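かごの手入れ、本当に必要なことだけ

2022年8月21日(日曜日)

かごの手入れを検索すると、専用クリームを塗れ、月に一度は陰干ししろ、重曹水で拭けと、やたらに手順が多い。全部やった人がどれだけいるのか疑わしい。私も一通り試したが、続いているのは次の四つだけだ。

1. 素材を確かめる
籐や柳などの天然素材か、樹脂で編んだ人工ラタンか。商品名に「ラタン調」とあれば、まず樹脂と思っていい。値段は当てにならない。300円でも天然のものはあるし、3000円出しても樹脂のことがある。タグが残っていれば素材表示を読むほうが早い。

2. ほこりを落とす
逆さにして底を軽く叩き、残った分は乾いた刷毛で編み目に沿って掃く。掃除機を勧める記事も多いが、ささくれた天然素材だと吸い口が引っかかる。500円以上する「かご専用ブラシ」は買わなくていい。Konorineのものを使ってみたものの、200円の刷毛との違いは分からなかった。

3. 拭く
樹脂なら、薄めた台所用洗剤を布につけて拭き、水拭きで仕上げる。天然素材は固く絞った布で一度だけ。重曹水は変色することがあるので、どうしてもという人は裏側で試してから。艶出しクリームも樹脂には不要だと思う。塗った直後はきれいに見えるが、うちではべたついて、かえってほこりを呼んだ。

空のかごも、内側の底には細かいくずが残りやすい。色の濃い編み地に淡い色のくずだと、思ったより目につく。
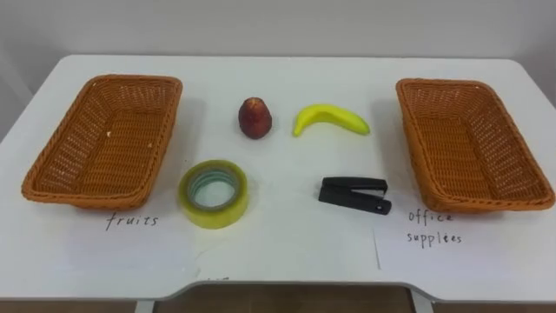

4. 乾かして戻す
風の通る日陰に置く。「半日」と書く記事も「丸二日」と書く記事もあるが、根拠を示したものは見たことがない。縁の編み込みの太いところを指で押さえ、湿り気を感じなければ戻している。天然素材を急いで直射日光に当てると割れやすい。2月のように暖房をつける時期は、吹き出し口の前も避ける。

防虫剤を入れるかどうかは中身しだい。衣類なら入れるが、空のかごには入れていない。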